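Walk-Around Checklist for Hand-Held Grippers, with My Comments
Last changed Jan 14, 2021
Filed under: Shop rules, Grippers

OK so this is the list I go through before anybody picks up a pair of grippers for cloth work. It started as a sheet of paper at Pukel, got rewritten when we took on the Brirnby folding job, and I've been scribbling on it ever since. The numbered lines are the rule. Everything after "Comment" is just me talking, and you can skip it if you've done this a hundred times (please don't skip the rule, though).

1. Work surface clear for one full arm's reach in front of the operator.
Comment: I measure this by standing there and reaching. Cartons can stay at the back if they're steady and nobody has to reach over them. Sheets get pulled flat before the start, at least flat enough that a fingertip can't catch a fold.

2. Cover plate screws present and snug, both units.
Comment: four to a plate. Put the driver on every single one, don't just look! A screw can sit there looking perfectly fine and spin when you touch it. We log it as "snug" or "turned," and if the same screw gets "turned" on two checks in a row, the unit goes on the bench.

3. Status light on and the same color on both units before the first grasp.
Comment: our rule is green and green. If one side is doing something different, set both down and start over from power-up. I used to let people carry on with one odd light if the fingers were moving OK, and I've changed my mind about that.
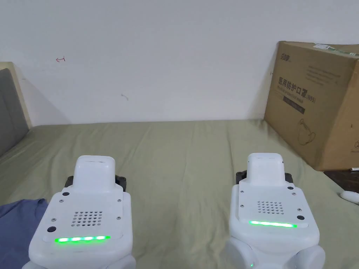

Jenkins wrote in to say that matching lights shouldn't count as a pass by themselves, and that at his shop the operator also has to close and open each side once, slowly, with nothing in the fingers.

Fair point, and I've added it as 3a. It takes no time at all and you'd feel a sticky joint right away.

3a. One slow empty close and open, left, then right.
Comment: thanks, Jenkins. Listen as well as look. Grinding is a fail.

4. Grille holes free of lint.
Comment: cotton is the worst for this. A soft dry brush, never canned air, and never a pin. I know a pin is right there and fits the hole. Still no.

5. Finger tips and pads checked for cuts, glaze and looseness.
Comment: this is the one I care about most. Rubber that has gone shiny will slide on a T-shirt, and then people squeeze harder to make up for it, and then you've got a tired wrist and a stretched collar. Our swap point is 900 closes, going by the tally card. You can swap sooner if they look bad. You can't swap later, even if they look great.

6. Fingers kept away from hems, clips and clamps while moving fast.
Comment: slow down as you come in. My rule of thumb is that the last hand's width before the cloth should be boring to watch. If a clip or a strap is holding something at the edge of the work, say out loud where it is before you begin, so the second person knows too.
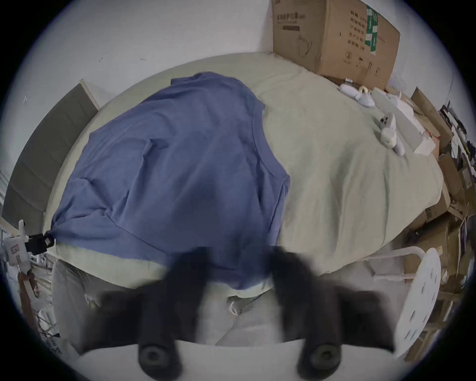
Ezequiel Cifuentes

7. Loose small stuff off the working side.
Comment: caps, rings, remotes, wrappers, all of it. I'm a slob at my own desk so I say this with love. Small hard things get under cloth, and then the finger comes down on them at a bad angle. Put them in a tray and put the tray somewhere that isn't the work surface.

8. Floor and seating.
Comment: bags and sticks go against the wall, stools get pushed in or taken out of the swing area. You're watching the cloth, you aren't watching your feet.

9. Break after 40 minutes.
Comment: I got nearly 30 complaints when this went in at Taltero last October, and now they're the ones who set the timer. Put both units down, shake your hands out, walk somewhere. The clock restarts when you pick up again, and no, you can't save up breaks for the end.

10. Sign the sheet.
Comment: initials are fine, but they have to be the initials of the person who did the checking. If you swap operators halfway through, the new person starts again from line 2.

Still open: whether line 5 needs a separate number for fleece. Send me your tally cards if you've been working with it.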